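Apr 25, 2020

So I've spent most of this week reading about peacekeeping, and now you get to hear about it. Sorry! (I'm not that sorry.)

It started because my neighbor and I got into one of those over-the-fence talks, six feet apart and half shouting, about troops coming home. He was all for it. I said I was too, mostly, and then he asked me who stands on the line after they leave, and I opened my mouth and had nothing. I've had opinions about foreign policy since high school and I couldn't tell him how a ceasefire gets watched. Who does the watching? Where do they sleep? What do they do when they see something?

I went inside and started looking it up, and that was Tuesday gone.

First thing I learned is that I'd been mixing up two very different jobs. There are the big missions with battalions and armored cars, the ones with the blue helmets that you picture right away. And then there are observers, who are usually officers borrowed from a whole bunch of countries, and in a lot of missions they don't carry weapons at all. They drive around, they look at things through binoculars, they write it down. If one side moves a gun somewhere it promised not to, they report it, and the report goes up the chain, and somebody in an office has an awkward phone call with somebody in another office. I had no idea so much of keeping a truce came down to paperwork and awkward phone calls.

My mother's old friend Kerstin Kasten spent part of the nineties doing this kind of thing on the civilian side, and I finally got her on the phone Thursday night. We talked for so long that my ear got hot. She was a clerk at first, then she ran a field office, and she is very funny about it in a dry way. She said the thing she remembers most is generators. Everyone outside imagines the tense meeting in the tent, and she had a few of those, but most of her mornings began with finding out why the generator had quit.

She also told me about the maps. Each side had its own map and the two didn't match, and part of her job was keeping a third one that both would put up with. There was one stretch of dirt road, 800 meters of it, that was on one side's map and not on the other's, and they argued over it from spring until well into August. The road went to a barn. She never did find out what was in the barn.

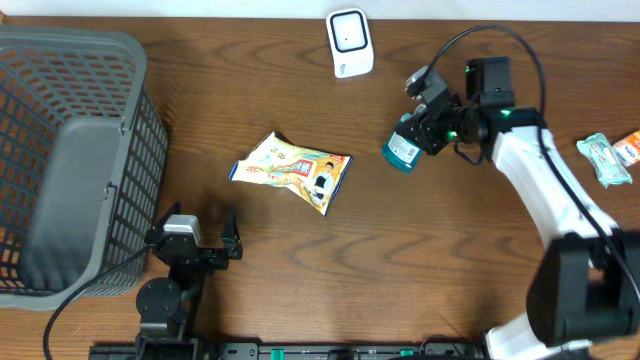

Who pays for all of this? The countries that belong to the UN split the peacekeeping bill between them, with the richer ones and the permanent members of the Security Council paying a bigger share, and the soldiers themselves are sent by whichever governments agree to send them.

That second part really threw me. I always figured the UN had, I don't know, a pool of people somewhere? It doesn't. Every mission has to be put together from whoever says yes, and the ones who say yes most often are not the ones paying most of the bill. Ethiopia, Bangladesh, Rwanda, Nepal, India, Pakistan. Those are the countries with thousands of people out there in any given year. The US pays the largest share and sends very few in uniform. I'm not sure what I think of that. There's an argument that it's a fair trade (you bring money, we bring people), and there's another argument that it means the people deciding how long a mission lasts are not the people whose kids are on it. Kerstin leans toward the second one, and I think I do too, but I went back and forth on it while doing the dishes and I may go back and forth again.

Anyway, back to leaving, since that was the whole question to begin with.

What I keep running into is how often the agreement about leaving is much clearer than the agreement about what comes after. Pulling out soldiers is something you can put on a calendar. You've got this many people and this much equipment, here's the base that closes first, here's the one that closes last. Getting two groups who hate each other to share a police force doesn't go on a calendar very well. So the part with dates gets done, and the part without dates gets a paragraph saying both sides will hold talks. I must have read a dozen of those paragraphs this week and they all sound like something I'd write in a birthday card to a coworker.

I don't say that to make a case for staying forever! I want to be clear, because I wrote one little thing last year about defense budgets and got called a hawk and a hippie in the same comment thread. I think long wars with no end point are terrible, for the people who live there most of all. I just wish we'd spend as much time on the dull middle part, the watching and the maps and the generators, as we do on the signing and the handshake and the plane going home.

Kerstin sent me a list of reading after we hung up, and I've made it through maybe half. The one I liked best is a thin little memoir by an officer who'd been posted to a buffer zone as a young man. He spends a whole chapter on a herd of goats. The goats lived on one side and liked the grass on the other, and twice a week somebody had to walk over and negotiate for them. He says it was the only regular contact the two sides had, and that after a while they were bringing each other coffee. Then there was a shooting farther up the line, nothing to do with the goats, and it all stopped for months. He doesn't make a big point out of it. He just goes on to the next chapter, which is about his knees.

The other one I'd recommend is older, a history of boundary commissions that I got as a scan, and it's dry as toast but I couldn't put it down. There's a section on the line drawn between Greece and the Ottoman Empire in 1881, after years of the big powers leaning on everyone, and you get these surveyors trudging up and down hills while the diplomats send telegrams. I read some of it out loud to my husband, who said "uh huh" in the voice he uses for my genealogy stuff.

I should say what I told my neighbor in the end, because he did ask again this morning when I was dragging the bins back up. I told him that usually it's some mix of the local army, whatever observers both sides will accept, and luck. He said that didn't sound like much. I said some of those lines have held for decades on exactly that, and others fell apart before the ink dried, and I haven't found anyone who can tell you ahead of time which kind you've got. He thought about it and then asked if I wanted some rhubarb. (I did.)

Couple of small things while I'm here:

- Someone wrote in to ask if I'd do a post on how ambassadors get picked. Yes, but give me a few weeks, I've got three library e-books that expire before I'll finish any of them.
- If you've served on one of these missions, or your mom or dad did, I would love to hear from you. Military or civilian, it doesn't matter. Kerstin says the drivers and interpreters have the best stories and never get asked.
- The comments broke again on the last post. I think they're fixed. If yours vanished, please try once more, and if it vanishes a second time then send me an email and I'll paste it in by hand like it's 1999.

Kerstin and I are talking again next weekend, and I have a list of questions already. Top of the list is how they picked interpreters both sides would trust. Second is whether she kept a copy of that map.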